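Robot Skills from Demonstration
Unit 8: Recording with hand-held grippers
Handout to be read before the practical
Course leader: Thanasis Karras

What this unit covers

In Unit 7 we moved a robot arm by remote control, with the operator sitting at a desk and watching a screen. Most of you found it slow. Small errors in depth were hard to spot, and a simple pick took far longer than it would by hand. In this unit the arm is left out of the recording altogether. The person holds the grippers, does the task, and the recording is later turned into motions for the arm.

The two methods give different kinds of data. With remote control, every motion recorded is one the arm has already made, so there is no doubt about whether it can reach. With hand-held grippers the motions are quicker and more natural, but some of them may be outside what the arm can do. Those have to be found and removed afterwards. We will do this in Unit 9 using the Zendomach checking script.

Holding the grippers
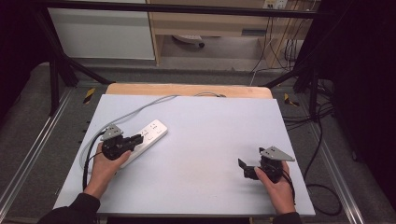

Grip position matters more than students expect, and it is the first thing we look at when a set of recordings comes out badly. If your wrist is bent at the start, you will run out of turn halfway through and have to shift your hold, and the shift ends up in the data as a jerk. Start with the wrist close to straight and the elbow free of your side. Keep your thumbs along the bodies of the grippers, as the operator has them here, with the left jaws over the power strip and the right gripper held well clear of it. The hand that is not working should stay in a resting place you can return to each time. Do not let it drift across to the other side of the board while you think about the next step.

Keep your sleeves and the gripper cables from catching on each other. Before you record, move both hands through the full range of the task once and see whether a cable pulls. If it does, give it more slack and try again.

What the gripper camera records

Each recording is stored with the view from the gripper as well as the position of the hand. The learning program works from the gripper view, so you should get used to judging a demonstration from it. A motion that looked tidy from where you were standing can look very different from the gripper.

The main question is whether the object can be seen for long enough before the grasp. An object that only comes into view at the last moment gives the program little to go on. In the Skerkitz exercises we ask for a slow, steady approach with the object kept between the fingers as they close in.
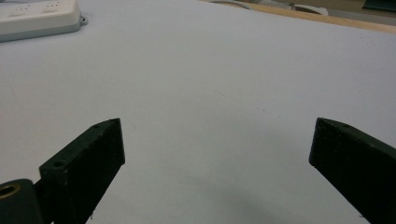
Figure 2. Gripper view with the fingers apart. The power strip is at the top left.

Look at where the object sits relative to the fingertips. When it is near a corner, a small turn of the wrist can take it out of view completely. This is acceptable while travelling, but it should not happen during the final approach. If you lose the object at that stage, stop, open the jaws, back away and mark the attempt as failed.

Starting positions

The program should see the task begin from many places. Students tend to put the object down in the same spot each time and begin with their hands in the same pose. The Pistdale set, which you will use for comparison, has 671 recordings, and 316 of them were dropped for this fault.

Change one thing between attempts: the angle of the object, its distance from you, or the height at which the gripper starts. Write down which one you changed. Small changes are useful too.
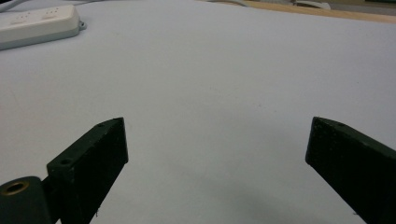
Figure 3. Power strip at the upper left, open fingers in front, nothing held.

Compare Figures 2 and 3 before the practical and make a note of what differs in the far part of the view. Bring your note with you.

For the practical

Work in pairs. One person demonstrates while the other starts and stops the recording and keeps the log. Swap after eight good attempts.

Say "start" and "stop" aloud.
Open the jaws fully before each attempt.
Keep failed attempts in a separate folder. Do not delete them.
Enter the object, its starting place and the result in the log.

Reading: Hassanpour course notes, chapter 9, sections on grasp approach and dropped recordings. The section on force sensing can be left until October.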